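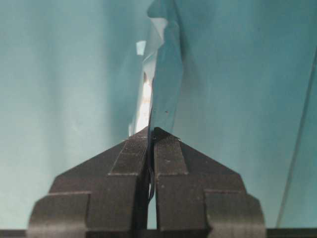 How to plan and pack food for a four-day walk

Posted 12/08/2018

In July I walked from Yensuk to Lake Sinunano for the third time, and it was the first time that I came home without any spoiled food and without being hungry on the last day. The first time I carried so much that my knees hurt already on the first descent. The second time I carried too little, and I paid a very high price for two packets of biscuits at the Mernance hut. I have written down my method so that other people can use it, and also so that I can find it again next year.

The method is for one person, four days, one small gas stove and one pot. If you walk with more people, you can multiply the dry food, but do not multiply the spices and the oil in the same way, or you will have too much.

Before you buy anything

Take a sheet of paper and draw a table with one row for each day. In the columns write breakfast, food during the walk, dinner, and hot drink. Then fill in where you will be at each of these times. It sounds childish, but many mistakes are found already at this step. On my route, for example, the second day ends at the hut and dinner is served there until seven in the evening, so I do not need to carry that dinner. The first breakfast I eat at home. The last dinner I eat in the town near the lake, where there is a place with very good bean soup.

After this my table had three breakfasts, two dinners and four days of walking food. Four days of walking had given me the feeling that I needed four of everything, and it was wrong.

Look also at the height of the route. The third day over the Dulero pass is 16 kilometers and most of the climbing is before noon. On a day like this I do not want to stop and cook in the middle, and I eat in small amounts from the pocket. On the flat day along the river I have time, and I can make soup at lunch if I like.

How much to take

I weigh the food dry, in the kitchen. The walking food for one day is 300 grams for me, and it is nuts, dried fruit, hard biscuits and a little dark chocolate. A tall person, or a person who walks faster, may need more. Please test it on a weekend walk before you trust my number.

For a full day I put together breakfast, walking food, dinner and drinks, and on the kitchen scale it came to 698 grams for the heaviest day and a little less for the others. I would not try to go far below it. Two years ago I was proud of a very light bag, and on the third evening I could think only about bread.

Choose food that has little water in it. Fresh apples and tomatoes are pleasant on the first day, but after that they are mostly weight. I take one apple for the first morning and nothing fresh after it.

What I take for breakfast

Oat flakes, milk powder, raisins, a pinch of salt and a spoon of sugar, all mixed at home in one bag per morning. On the mountain I add hot water, stir, close the pot and wait five minutes. If I am lazy I add cold water the evening before and eat it cold. The taste is not so good, but you can start walking while it is still cool outside.

Do not forget the salt. I forgot it once and the oats tasted of nothing for three days.

What I take for dinner

Thin noodles or couscous, because they need very little gas. Couscous needs only boiling water and a lid. Rice takes too long unless you buy the kind that is already cooked and dried. To the noodles I add dried vegetables, a piece of soup cube, and a spoon of olive oil from a very small bottle. The oil is important. It gives much energy for its weight, and without it the dinner feels thin even when the pot is full. One of my noodle dinners came to 703 calories when I added up the numbers from the packages, and more than half of that was the noodles.

Dried vegetables become soft much faster if you let them lie in cold water while you put up the tent. Then you boil everything together. With this small trick one gas can was enough for all my cooking.

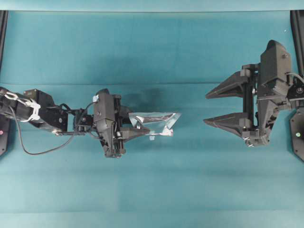 Can I prepare the bags a long time before the walk?

For dry mixes without oil or nuts, two or three weeks in a cool cupboard is fine in my experience. Nuts and anything with fat I put in during the last few days, because they begin to smell old when they are stored open or warm. Write the date on each bag with a pen that does not wash off, and keep the cooking instruction short, for example "cup and half water, five minutes."

Which bags to use

There are three kinds of packaging that I have tried, and each one has its place.

Simple plastic bags with a zip closure are cheap and you can see what is inside. They are good for breakfasts and for walking food that you open many times in a day. Their weak point is the zip. If sugar or milk powder gets into it, it does not close well any more. Fill the bag through a paper cone and you will have less of this problem.

Paper bags are good only for tea and for bread. They become soft in the first rain.

Foil pouches keep out light and moisture better than thin plastic. I use them for coffee, for milk powder that I want to keep a long time, and for dried fruit that sticks. You cannot see what is inside, so it is necessary to write on them. A pouch can be closed with a household bag sealer. If you do not have one, fold the top over three times and hold it with a strong clip. 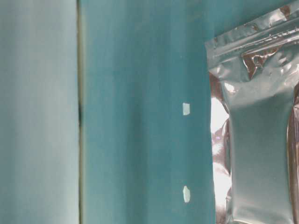 Foil pouch with two small whitish pieces beside it

When you close any bag, first press the air out slowly with the flat hand, starting at the bottom. Air takes space in the backpack, and a bag full of air can open when something heavy is put on it. On the other hand, do not press crackers too strongly. You know what happens to crackers.

After closing, I do a small test. I put the bag on the table, push on it gently and listen near the seam. If I hear air, I open it and close it again. With liquids I do a harder test: the oil bottle stands upside down in a glass overnight before it may go into the backpack. One year I did not do this test, and I had olive oil in my sleeping bag. It can be washed, but it takes several times.

Sorting by day

Put all bags for the same day into one larger bag and mark it with the number of the day. In the morning you take out one large bag, and everything else stays closed. It is quicker than searching, and you also stop eating from tomorrow's food without noticing. I was guilty of it many times, especially with the chocolate.

The things that belong to no special day go in a separate bag: tea, coffee, salt, the oil, the lighter, a spoon, a small cloth and one empty bag for garbage. I recommend a bright color for it, so that it is not left behind in the grass.

Carry also one extra meal. Mine is a couscous bag and it has traveled with me to the lake two times already without being eaten. I change it for a new one every spring.

Packing the backpack

Heavy food goes close to the back and at the middle height. The food for the last day goes lowest, the food for the first day highest. Walking food goes in the side pocket or the top pocket, where you can reach it without taking off the backpack. If you have to stop and open everything for each handful of nuts, you will eat too seldom, and in the afternoon you will feel it in the legs. 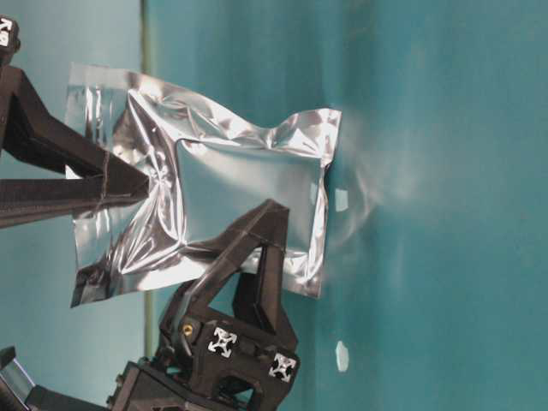

Keep the gas can and the food apart, and put the stove in its own cloth. Keep soap away from the food too. Even when the soap is wrapped, the oats can take the smell, and I can tell you that lavender oats are not nice at breakfast.

If rain is expected, line the backpack with a large strong garbage bag and fold the top closed. The rain cover alone is not enough, as water comes in along the back where the straps are fixed.

During the walk

Eat something small every hour, also when you are not hungry. Drink at the same time. I set the alarm on my watch on the first day, and from the second day I remember without it.

In the evening look at what is left from the day bag. If there is food left, note it on the back of your table. If you finished everything and wanted more, note this too. My notes showed that I always leave half of the dried apricots and never leave any nuts, so now I buy different amounts.

Between the Mernance hut and the Dulero pass there is no place to throw garbage, and the bins at the hut are only for guests who eat there. Fold the empty bags flat and carry them down. Foil and plastic do not burn well in a camp fire, and the smoke is bad for you, so please do not try it. Empty bags for four days fit in one hand if you fold them well.

In case of bears or foxes, ask at the information office in Yensuk before you start. The rules about hanging the food are different on the two sides of the pass and they were changed recently. They also sell gas cans there, but only the kind with a screw, and they close for lunch between twelve and two.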